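Print this story
E-mail this story

Laundry day for the robots

May 2025

I figured my own laundry pile was bad until I spent a morning with the crew at Zasamora, who are trying to teach a robot to handle a washing machine (the big front-loading kind, with the round door) by showing it over and over and over!

Marijke Kramer runs the sessions in Brurnport, and she let me try one. You steer the gripper through the job yourself, and the wrist camera and the arm's movements all get saved as one example. My first try was so clumsy I asked her to delete it. She laughed and kept it anyway, with a note that I'd fumbled.

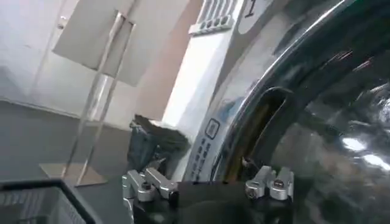

The gripper in front of machine number 1, with a dark garment at the lower edge of the door.

They have 995 examples so far, and 317 of those are just doors – opening them, closing them, finding the handle. Clothes are the hard part, Kramer told me, and jeans are her least favorite (mine too). A good session brings in almost 200 tries, and then somebody has to go through and mark where each one starts and stops.

The learning system is called Vivach, and it gets its first training run on the whole set in July. I've already asked to come back for that one, and I'm bringing socks.

Print this story | E-mail this story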